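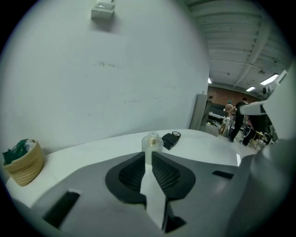 News / Software

Raletti releases version 2 of its demonstration alignment tool

Raletti has released version 2 of Drurkby, its software for turning recordings from hand-held grippers into training data for robot arms. The update went out in November to existing users and can be downloaded from the company's site.

Drurkby takes the wide-angle video from a gripper, works out where the gripper was at each moment and writes out a path that an arm can follow. The earlier version did this well on cluttered benches but often lost its place when the view was mostly plain wall and white tabletop. Raletti says the new release keeps track in those conditions by making more use of whatever lies further off, such as ceiling lights, beams and brickwork in the next bay.

The change matters most for simple table tasks. With a bottle, a basket and one or two small items on a white surface, there is little close to the gripper for the software to hold on to, and the fingers themselves take up a good part of the picture. Drurkby now masks out the gripper body before it looks for fixed points. Users can draw the mask by hand or let the program work it out from the first few seconds of a recording.

People walking about in the background were another source of trouble. Points on a moving person are now dropped when they disagree with the rest of the room. The old setting that threw away the whole upper part of the image has been removed, and project files that still use it will show a warning when opened.

The company tested the release on 530 recordings made at its workshop in Hindevham. It reports that 13 of them still failed to produce a usable path. Most of the failures were recordings in which the gripper was turned quickly towards a blank surface and held there. Raletti advises users to begin each recording with a slow sweep of the room, and to repeat the sweep if the table is moved.

Lens calibration has also changed. Files from the first version can be imported, but the strong bend near the rim of a fisheye view is now handled by a separate model, and the company recommends calibrating again before starting a new set. The process needs a printed board.

Sánchez, the planning package that many Drurkby users run alongside it, will need its import plug-in updated to read the new path format. The plug-in is included in the download. Paths exported from the first version will continue to load without changes.

A Linux build is available now. The Windows build is still being tested and Raletti has not given a date for it.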